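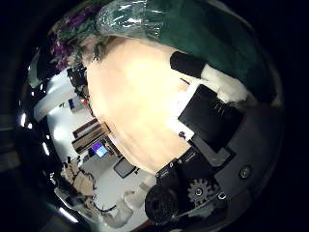
Notes from the Werkex bench, May edition

The Skurkby project has entered its floral period. After a spring of teaching the arms to handle brackets and other things with no feelings, we have moved on to artificial flowers, at the request of Brasora, who would like a robot to put a stem where a stem ought to go. A grown adult wearing a headset can do this by remote control in 72 seconds. The same adult without the headset needs 3, and will mention it.
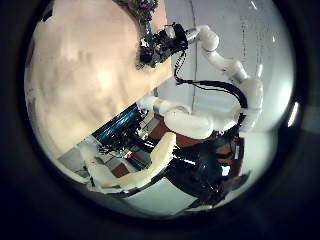 The target is 400 usable demonstrations before the Messina visit. We have 125. Everyone who drives the arms has a personal style, and the policy is learning all of them at once, including the long pause one operator makes before every grasp, as if asking permission. We have asked for shorter pauses.

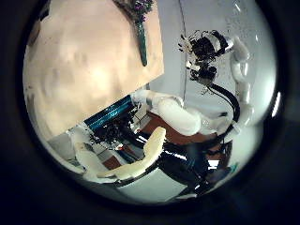
Wrist views are now saved with every run, so please check both hands before you hit record. If you drop a stem, keep going and pick it up again, as recoveries are worth having. Slots are open most mornings until 11. Bring your own coffee and leave it well away from the arms.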